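**Kvaran cell, shared workshop — Saturday, second session**

Present: T. Jitaru, E. Gebreyes. P. Wattanapong joined at 2:00 p.m.
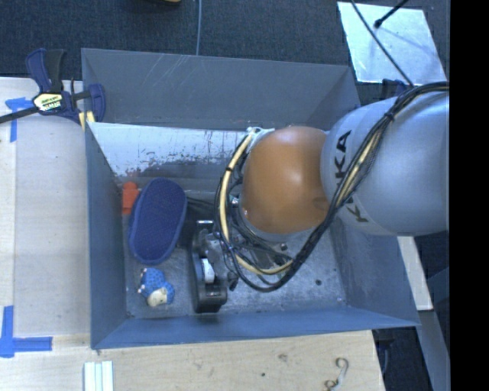

The bin height offset in the Kvaran configuration was changed from 400 mm to 237 mm, measured from the bench surface. The earlier value had been carried over from the Medcombe layout and should not be used again. Bin corners were touched off a second time after the clamp was tightened.

Approach speed remains at the reduced setting. Ms. Gebreyes asked that the cable bundle on the KUKA arm be checked near the left wall at full wrist rotation — this has not been done. Until it is, wrist travel is limited in software and any pick within 6 cm of that wall is to be skipped.

Log 957 holds the dry run. Mr. Wattanapong will compare it with the previous one and note any drift in the corner values.

Open items:

- Wrist rotation check (Jitaru)
- Second clamp, front edge: D. Whitfield to confirm whether Cladside has one to lend
- Blue tape marks on the bench stay in place until the new offsets are signed off

Power off at 5:40 p.m.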